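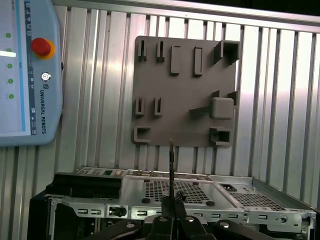 Temeo holder board on ribbed aluminium panelling, with an open computer chassis in front.

Temeo holder board, square, dark grey

The Temeo is a wall-mounted board for keeping small parts and tools in fixed places at a repair or dismantling station. It is 3D-printed with its holders and slots already in position, and it goes straight on to the wall behind the work.

Layout

Narrow U-shaped slot holders are set in pairs on the left, one pair in the upper corner and one halfway down. We use them for flat things such as spudgers, blanking plates and short lengths of board. The two tall blocks next to the upper pair have a groove in the face. The square sockets at the top right and bottom right are hollow, and bit holders or short-handled drivers can stand in them. The bracket at the bottom left opens towards the right.

Fixing

The board can be fitted to flat or corrugated panels. On corrugated panels the screws should go through the ridges, with the 3 mm spacers supplied. Tighten by hand – a power driver will crack the print around the holes. Leave enough room below for a desktop chassis to lie flat on the bench.

Use

Verstraete has had boards up at its computer dismantling benches since November. Tineke Geerts, who runs the benches there, asked for the slots to be left unlabelled so that each station can be set up for the job in hand. Labels are available on request.

The print does not like heat. Keep soldering irons and hot air tools off it. Wipe with a damp cloth and mild soap, no solvents.

Ordering

Order number: Weneck 564
Colour: dark grey only
Supplied with: board, spacers, screws for panel fixing
Delivery: up to 17 working days

Boards with a different arrangement of holders are made by Vadden to your drawing. Send the drawing with the outside measurements of each part, and say which way up it should sit. Adwoa Mensah in the Weneck sales office deals with these orders and will send a price before anything is printed.

Spare spacers and screws are sold separately.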